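Wednesday, July 22, 2026

Hot again, and the office fan has gone to live in Liudmyla's room, so I had the door open all day and heard every lorry going into the Flullow yard. Started at 9 with the joystick fault because I couldn't put it off any longer.

The trouble is easy to describe and hard to catch. In the Irnden simulation the arm is told to go down to the console, work one control, let go and lift away. Most of the time that is what the log shows. Then every so often it carries on pressing after the control has reached its stop. The force figure climbs, the limit should trip, and it doesn't. Yesterday it got to 240 newtons before I stopped the run by hand. On the real bench at Mahawong that would be a bent lever at the very least, and a bad day for anyone with a hand near it.

Saved a couple of views from the session before lunch, one with the gripper down at the controls and one with it up clear of them.

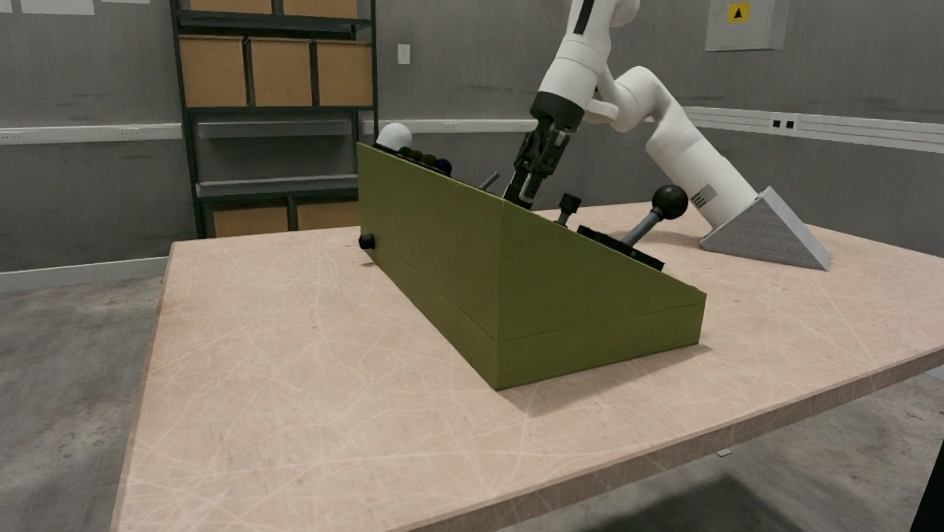
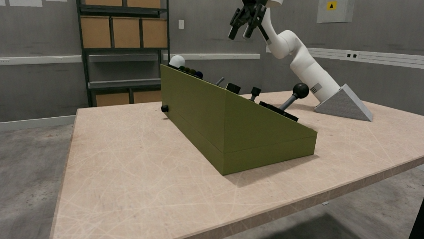 Simulation renders: Liudmyla Skoryk / Irnden project

I spent the morning sure it was the console model. The sloping face has given us grief before, and I thought the contact surface might be set too deep, so that the arm believed it still had some way to travel. Checked it against the drawings and it was fine. Wasted two hours on that, or most of it – the rest went on a phone call from Honier wanting to know about August.

After lunch Liudmyla sat with me and we went through the limit code line by line. She spotted it. The force check is paused while the fingers are closing, so that the grip itself doesn't set it off, and it is meant to start again when they report closed. If the fingers catch on something and never quite close, the report never comes and the check stays off for the rest of the move. It has been like that since the spring.

Put in a timeout, so the check comes back whether the fingers report or not. Ran it 2 times before five and it tripped properly in both, which proves very little. I've left a long batch going overnight.

Wrote to Mahawong and asked them to keep the real arm switched off until they hear from me. They weren't pleased – they have visitors coming – but they agreed.

Home by seven. Beans on toast. Must ring the dentist tomorrow.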